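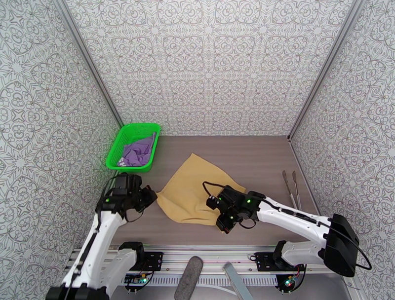
Surface Pattern and Repeat
Handout 3: Block, half-drop and the problem of the join
Tutor: Marlene Bouchard

Last week we looked at single motifs. This handout covers how a motif becomes a cloth or a wallpaper. Read it before the studio session and bring tracing paper, a sharp pencil and a ruler longer than your page.

Terms

Motif: the unit you draw, such as a flower, a star or a medallion.
Repeat: the smallest area of the design that can be copied to fill the whole surface. It may hold one motif or a great many.
Ground: whatever lies behind the motifs. In a dense pattern there may be very little of it.
Filler: small marks that close the gaps between the main motifs.

Block repeat

The tile is copied in straight rows and straight columns. It is the easiest layout to plan and the easiest to check. Mandalas and other round motifs suit it well, as they look the same from most directions and do not need a top or a bottom. Its weakness is that the eye picks out the grid quickly. Any heavy spot in the tile will line up with its copies and make a stripe across the cloth.

Half-drop repeat

Each column is moved down by half the height of the tile. The motifs now sit on a diagonal and the grid is harder to find. Most furnishing fabrics in the Wasley sample books are half-drops. When you draw one, remember that the right edge of the tile meets the left edge of its neighbour at the halfway point. Students often match the edges as if for a block repeat and find the mistake only when the second column is down.

Brick repeat

The same idea turned on its side: each row moves across by half the width. It works well with scallops and arches, where each curve can rise from the point between the two below it.

Line weight

A pattern drawn in a single colour depends on line for all its tone. Close lines read as grey from across a room and open lines read as white. Pin your work up and look at it from 3 metres. If one motif jumps forward, thin its lines or add filler around it. Sylvie Fortin's notes on the Rillmont papers, in the course folder, have good enlargements of this. Pay attention to the interlaced bands, where she breaks the lower line just short of the crossing.

Scale

The same tile can be printed at several sizes. Fine detail may fill in when it is reduced, so leave more space between lines than looks right on the drawing. A large motif on a narrow panel may never be seen whole. Work out the width of the finished piece first.

Studio exercise

Draw one tile, 15 cm square, in black line only. Use a round motif and at least 2 kinds of filler. Trace it as a block repeat and again as a half-drop. Mark any stripes or holes in red pencil, correct the tile, and trace both again. Hand in all four tracings with the first drawing.

Reading

Grewal, chapter 2, on joins. The section on printing rollers can be left until September.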